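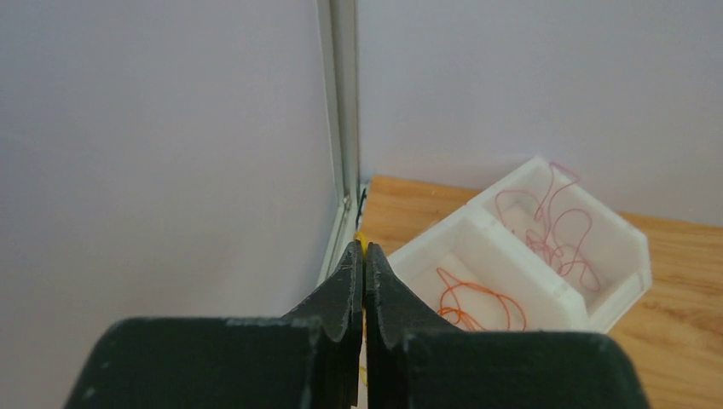 I have been trying to pick a color for our front door since before Christmas, and I'm finally at the stage where I dream in paint cards. You wouldn't think it would be hard! We have one door, it faces the street, it gets opened and shut, and at the moment it's a sort of tired tomato soup color that was there when we moved to Clullbridge. I want green. Dark green, and matte, with no shine on it at all, pretty close to the green up top there, and I don't even mind the pale specks and the worn spots, which is lucky, given how the dog treats our door. A color that looks all right when it's scuffed is worth more to me than one that looks gorgeous for a week.

So, how it has gone so far. I started at Warraich, the hardware store down by the bus station, because they still have the big wall of paint cards and they let you take as many as you want. I took a lot. I taped them to the door with masking tape and left them up over a weekend, and I learned that every green in the world is either blue or brown once you put it next to red. The one I'd liked best in the store (it has a very leafy name, I won't embarrass it) looked like a swimming pool. The one I'd grabbed by accident, stuck to the back of another one, was easily the nicest. It's number 1596 on the chart and as far as I can tell it doesn't have a name at all.

Then I did the sensible thing and bought a tester. Several of you wrote after the last newsletter to say please, please don't choose from the card, and you were right. The card is tiny and flat and printed, and the door is big and has grooves in it. The tester was 500 ml, which is way more than you need to test anything, and I now have enough left over to do the mailbox and probably a chair. I painted a big patch on a piece of old shelf board instead of on the door, so I could carry it around. Morning, it's nearly black. Middle of the day, proper green. Under the porch light at night it goes a bit like pea soup, but who is standing on my porch at night judging?

Carrying the board around was the best thing I did, by the way. I leaned it on the steps, I leaned it on the fence, I took it across the street and leaned it against a lamppost and walked back to look at it from our side. A man on the 323 bus waved at me. I waved back with the board.

The next question was what kind of paint, and here I went down a hole. The tester was regular wall paint, because that's what testers are, and you can't put that outside and expect it to stay there. My sister-in-law swears by Grolix, which is what she used on her back door in Kisulow, and hers has had two winters on it and still looks great. It comes in matte, and Warraich can mix it to the same number. It also costs a fair bit more than I'd planned, and it takes forever to dry, and you have to keep the door open the whole time or it glues itself to the frame. She didn't mention that last part until after I'd ordered it. She propped hers open with a bag of potting soil and spent a whole day chasing the neighbor's cat out of the kitchen.

I've also had some lively opinions from this list about brushes. The brush people and the foam roller people do not get along! What I've settled on, after trying both on the shelf board, is a small foam roller for the flat parts and a cheap angled brush for the grooves, grooves first. The roller alone left little bubbles, and the brush alone left lines you could see from the lamppost. If you've got a totally flat door, I envy you, just roll it.

Sanding is done, at least. I did it last weekend with the radio on and found three other colors under the red: cream, then a brown, then a really lovely pale blue right down by the hinge. I had a bit of a wobble about the blue. I put the paint cards up again, even. But I've bought the green now, and it's sitting in the hall with the lid on, and if I start over I'll still be at it when the kids are out of school.

What I still have to sort out is the hardware. The knocker comes off with two screws, but the mail slot has been painted over so many times that I can't find where the screws are. I've been picking at it with an old butter knife. Someone suggested soaking it in hot water with dish soap, which would be fine if it weren't attached to a door. If you've ever got one of these off in one piece, please tell me how. The house numbers I'm replacing anyway, because our 8 has slipped sideways and the pizza place has started calling to ask if we're real.

The plan is two coats, one each day, on the first dry weekend we get. I'm not looking at the forecast more than twice a day. If it keeps raining I'll put it off to June and you'll all have to hear about it again, but I'd rather do that than paint in the damp and watch it go cloudy.

If you're doing a door this spring too, write and tell me what color you went with and whether you still like it. Send me the number from the card if you have it. And if anybody near Clullbridge needs the rest of a tester in a very nice green, it's yours, once I've done the mailbox.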